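Pipe organ humidity, swell division going sharp in October

Our parish in Stustedville has a 3 manual organ with 303 pipes in the swell. Once the heating comes on, the swell drifts sharp against the great and the choir can't match it. Do I retune or wait?

Fanni Kelemen

Wait. Flue pitch follows air temperature, and an enclosed division warms at a different rate than the open ones. Leave the swell shades open overnight and between services, then check pitch after the heat has been stable for 3 hours.
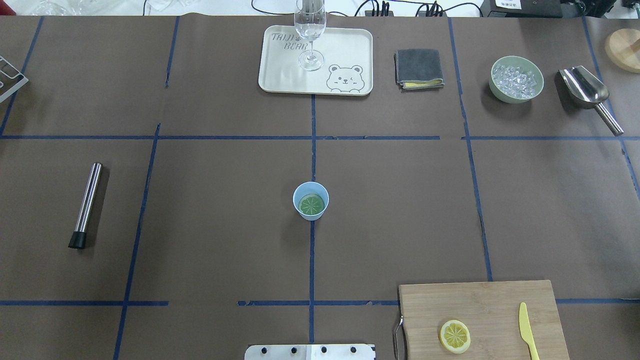 If the reeds disagree with the flues after that, touch up the reeds only — never the flues. Log the temperature at both chests each time.

Hye-jin Ahn

Same problem at ours. We start the heat earlier now and it's mostly ok for the anthem.

Diltard

get a digital one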